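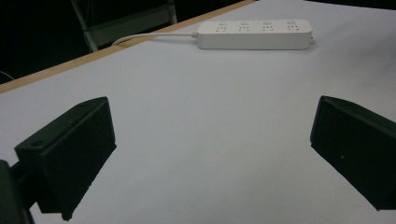

The white strip on the white table: four sockets, each with its own little button.

So I finally got serious about the power situation at my work table, and since a few of you asked how I set mine up, let me walk you through it. It's an easy afternoon job, and it cost me next to nothing (I already had the strip!).

First, pull everything off the table and wipe it down. I mean everything. Sticky pads and clips won't hold on a dusty surface, and you'll want to slide the strip around a bit before you pick a spot.

Next, gather your chargers and decide what gets a permanent socket. I only let myself have three: laptop, lamp, and the speaker. The last socket stays open for whatever wanders in, usually my phone or my neighbor Loretta's glue gun.

Now check the label on the underside of your strip and add up the watts of what you're plugging in. Mine came to 157, so plenty of room. Please don't run a space heater off one of these. That goes straight into the wall, even in January.

Set the strip near the far side of the table with the sockets facing up, and see where the cord wants to go. Let it drop loosely over the edge toward the outlet. If it has to stretch, move the table! I scooted mine 12 inches and got rid of the trip hazard by the chair while I was at it.

Label both ends of each cord. I use masking tape folded over like a little flag, and I write on it with a laundry marker because regular pen smears.

Then plug things in one at a time, bulky adapters on the outside so they don't crowd the neighbors. Try each button as you go and make sure the right thing turns on. I had the lamp and speaker swapped for a whole week before I fixed my flags.

If you want the strip to stay put, stick two squares of removable mounting tape underneath and press down for a minute. Keep the squares clear of any vents or screw holes.

Next up is the drawer where all the spare cables live, and I'm a little scared of it.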